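"I Wanted Something I Could Hold": Nasrin Golestani on Her Kitchen Table Gripper

I first ran into Nasrin Golestani's work the way a lot of people did, through a long and slightly grumpy build log she keeps under the name Garari. She'd written something like 1000 words on why her screw holes never lined up, and I read every one of them (twice, I'm a little embarrassed to say). So when she said I could come over and see the thing for myself, I was in the car pretty much before I'd finished reading her message.

She lives on the second floor of a narrow building with a bike shop underneath. The printer is in the hallway. You have to turn sideways to get past it, and she warned me about it on the stairs, and I hit it with my elbow anyway.

"Everyone does that," she said. "It's fine, it's between prints."

The project is a hand-held gripper. You squeeze it, two fingers close, and a camera riding on top records what the fingers do, so that later on a robot arm can learn from the recordings. She calls it Ryu, after a cat she had as a kid. It's the fourth version. The first three are in a shoebox, and she was happy to get the shoebox out.

I asked how she got started, and she laughed and said it was mostly jealousy. Her friend Kamarul Nugroho had put together a small desktop arm at Holtaseo, the shared workshop across town where they both have memberships, and she'd spent one whole August going over there after work to watch it miss things.

"He would type in numbers and it would go to the numbers, and the cup would be a little to the left of the numbers," she told me. "And I kept thinking, I could just show it. If I could grab the cup myself with the same kind of hand, it would have the cup. I wanted something I could hold."

Version one had fingers that flexed so much they folded around anything heavier than a sponge. She handed me one from the shoebox and told me to pinch it, and it bent almost in half. Version two was stiff but the trigger hurt her thumb after a few minutes. Version three she doesn't like to talk about - there was a spring involved, and a chipped lamp.

What changed with the fourth was the fingers. She went to plain black blocks, squared off at the tips, bolted on so they can be swapped out when she wants to try a new shape.

"I'd been trying to make them look like fingers," she said. "Curves, little knuckles, the whole thing. Kamarul looked at it and asked me when I'd last seen a pair of pliers with knuckles."

She prints everything herself, on a machine she bought used from somebody who was moving. Print quality comes and goes. Some edges come out clean and others look chewed, and she used to sand all of them until she worked out which ones mattered. Now she sands the gripping faces and leaves the rest alone.
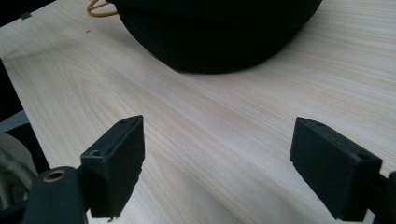 The table was her grandmother's idea of a wedding present, and it's where most of the practice happens. Nasrin likes it for the pale wood, which makes dark things easy to pick out when she's going back through footage late at night. She also likes it for being six steps from the kettle. We sat there for most of the afternoon, and she let me have a turn with Ryu, and I was terrible at it! I came in too fast, I squeezed too early, and I kept tilting my wrist so the fingers hit the table on one side.

"Slower," she said. "No, slower than that. Pretend you're trying not to wake it up."

I asked how many recordings you need before an arm learns anything useful. She made a face.

"More than you want to do. My first real set was 61 and I thought that was loads. I was so proud. We put it on Kamarul's arm and it went over to the object very nicely and then just sort of hovered there." She held her hand over the sugar bowl to show me, perfectly still. "So then I did more. The set I use now is 606. I listened to a lot of radio."

She keeps notes in a paper notebook, one line per session: what she picked up, where the lamp was, whether she was tired. The tired ones get a small t in the margin. She went through them once to see if she could tell the difference in the recordings and decided she could, mostly from how wobbly the approach was. She left them in anyway.

I wanted to know about money, because I always want to know about money. She reckons she spent some 50 dollars on plastic and hardware for this version, not counting the camera, which she already had. The earlier ones she hasn't added up and says she isn't going to.

"The inserts were the good purchase," she said, meaning the little brass threaded ones you melt into the print so the bolts have something to bite. "Before that I was screwing straight into plastic, and every time I took it apart it got a bit looser. I must have reprinted that one bracket so many times. I should have bought them at the start."

Kamarul turned up toward the end with a bag of oranges and an opinion about the trigger. He thinks the travel is too long. She thinks his hands are too big. They'd clearly had this conversation before, and they had it again in front of me, quite cheerfully, passing Ryu back and forth across the table. He's the one pushing her to put the files out under a proper name, and he's come up with Ekier, which she says sounds like a brand of ski jacket.

"I'll share them when the handle's done," she said.

"The handle was done in the winter," said Kamarul.

She's redrawing it, though, with a fatter grip and a groove for the cable, which currently gets in the way of her wrist. After that she wants to try softer pads on the finger faces, maybe cut from an old bike tube from the shop downstairs. And she'd like to record somewhere other than her own apartment for a while, at her sister's place or on the benches at Holtaseo, so the arm gets used to surfaces that aren't her table.

Before I left I asked if there was anything she'd tell a person starting on one of these at home. She thought about it while she peeled an orange.

"Make the fingers easy to take off," she said. "And get a comfortable chair. I did most of mine standing up, and my back was furious with me."

I caught the printer with my other elbow on the way out.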